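Notes from the back bedroom: doing the household books in December

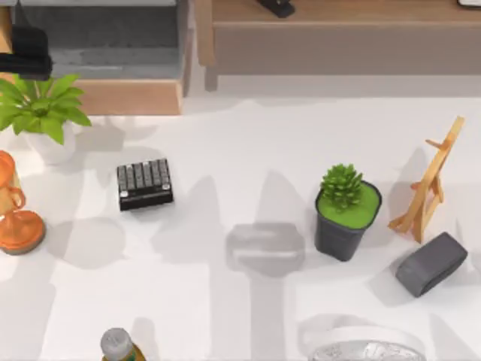 A potted plant and a little black keypad on a white tabletop.

Every December I clear off a table, make a pot of coffee and go through the whole year's spending in one long sitting. I've been doing it since we moved to Zernville, so this was year 7, and a few of you wrote after the last newsletter asking how I go about it. So, fine! Pull up a chair.

First, the envelope. All year long I stuff receipts into one fat brown envelope that lives in the hall drawer. No sorting, no folders, no color coding. I tried folders once and by March everything was in the one marked "other" (including a birthday card and the warranty for the toaster). The envelope works for me, though it gets pretty scary by Thanksgiving and this year it split down one side.

Then I make piles. I used to have eleven or twelve and I'd get lost, so now I stick to four: house, food, car, and everything else. If a receipt makes me think for longer than it takes to sip my coffee, it goes in everything else and I move on. The car pile was ugly this time. New brakes, then new tires, then the thing with the heater that Lebrun's garage fixed twice before it stayed fixed. They didn't charge me for the second try, which I thought was decent of them.

My neighbor Benoît Gaillard does his on a spreadsheet and thinks I'm living in the Stone Age. He may be right. His version has charts! But he also spent three evenings in November hunting for a mistake that was one wrong cell, and I was done with mine before supper, so we've agreed to leave each other alone on the subject.

The part I like best is the surprise. There's always one. Last year it was parking. This year it was the little subscriptions, the ones that take a few dollars a month and never make a peep. I had a recipe service I hadn't opened since spring, and a puzzle app, and something called Stidach that I signed up for to learn the names of birds (I learned the chickadee, and I knew that one already). All told, I was paying $25 a month for stuff I'd forgotten I had. I canceled the lot while the coffee was still warm, except the puzzles. I like the puzzles.

If you want to try this yourself, go through the bank statement line by line with a pencil and put a dot next to anything you can't place right away. Then go back and look up only the dots. Romain Boyer at the Skimine library taught me that when he ran his money evenings there, and it's saved me a lot of squinting. Do the adding twice, too, once from the top of the list and once from the bottom. My two totals didn't match this year and it was a water bill I'd skipped clean over.

When it's all added up I write the totals for the 4 piles on an index card and tape it inside the kitchen cupboard, next to last year's. I don't make a budget from it or anything so grown-up. I just see it every time I reach for the mugs, and I think it keeps me a bit more careful.

Write and tell me what your surprise was. I'll put the best ones in the next newsletter, first names only, and I still owe several of you the lentil soup recipe, so that'll be in there as well.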